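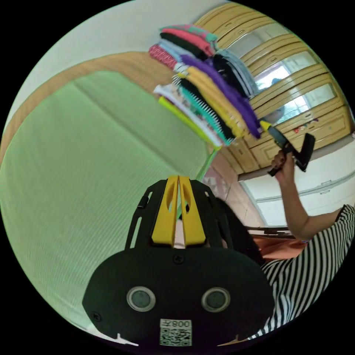

Figure 13.1 Folded clothes in a layered pile beside a bed with a light wooden frame.

Chapter 13
Storing Clothes in the Bedroom

Most clothes spend far more time in storage than on a person. How they are kept affects how long they last, how much ironing they need, and how easy it is to get dressed at 6 a.m. without turning on the light. This chapter covers the three ways of keeping clothes in a bedroom: folded, hung, and laid over a rail. It also looks at the space each one takes up.

Look again at Figure 13.1. The pile includes a red knit with a fine white speckled pattern, and close to it are darker pieces in black and navy. Knits and woven fabrics are often kept together like this, but they behave differently under their own weight. A knit is made of loops, and loops stretch. Leave a heavy sweater on a thin hanger through November and the shoulders will show it. A woven shirt holds its shape on a hanger but takes a sharp crease if it sits folded at the bottom of a stack.

Draping falls between the two. The cloth is folded over a bar and hangs down on both sides, so the weight is shared and air can reach more of the surface. The crease forms where the cloth crosses the bar — a thick, round bar leaves a softer line than a narrow one. Draping suits clothes that will be worn again soon. It works less well for long storage, as dust settles on the top layer and sunlight can fade it.

Weight matters more than people expect. A light cotton T-shirt may weigh about 300 grams less than a winter sweater, and a rail loaded with sweaters can sag in the middle. Section 13.2 shows how to work out the load on a rail before it is put up.

The bed is part of the storage plan too. It is usually the largest flat surface in the room and the natural place to sort and fold. Leave enough floor beside it to stand and to open a wardrobe door fully.

Before you read on
Choose one shelf, drawer, or rail at home. Write down what is kept there and which pieces are knitted. Mark any that have creased or stretched. You will need these notes for Activity 2, where you will draw a new plan for the same space.

Key terms
drape, knit, woven, load, fold line

13.1 Sorting Before Storing
Start with the clothes themselves and leave the furniture for later. Put everything on the bed and make one pile for each kind of fabric.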